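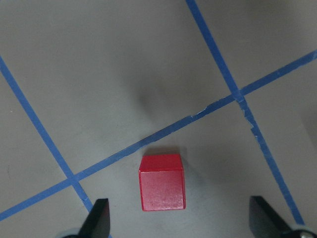 Robotics Software Developer, Manipulation
Plimness, Nolomgate office
Full time, 2-year contract with the option to renew
Posted 10 November 2022

Plimness writes the software that runs between a wrist camera and an arm controller. Our main product, Brornik, takes in camera frames and joint readings and sends out motion commands for short pick and place jobs. We are hiring one developer to work on the part that decides where the fingers go.

The team is 9 people. You would report to the software lead and share an office with the people who run the arms.

What you would work on
- The grasp planner, mostly in C++, with Python bindings
- Hand-eye calibration, including a check that flags drift before a run starts
- Block detection when the arm throws its own shadow over the work surface
- Our replay tool, Fankhauser, which steps through recorded runs frame by frame beside the planner's output
- Regression tests. The current set has 318 recorded grasps and 37 of them still fail

What we need
- Solid C++ and working Python
- Some experience with robot arms, real or simulated
- Comfort with coordinate transforms and camera models
- Clear written English, as we review most work in writing

Useful but not required: ROS 2, trajectory optimisation, learned policies, real-time Linux. A degree is fine and so is a work history that covers the same ground.

Hours and place
Core hours are 10 am to 3 pm. You can work from home part of the week, but the tests need someone near the arms, so you must live within travelling distance of Nolomgate. We can't sponsor visas for this position.

How to apply
Send a resume and a short note on a bug you tracked down in a robotics or vision program, through the careers page. Code samples are optional. There is one phone call, then a paid half-day exercise using Fankhauser and a set of recorded runs. Applicants who wrote to us in September need to apply again.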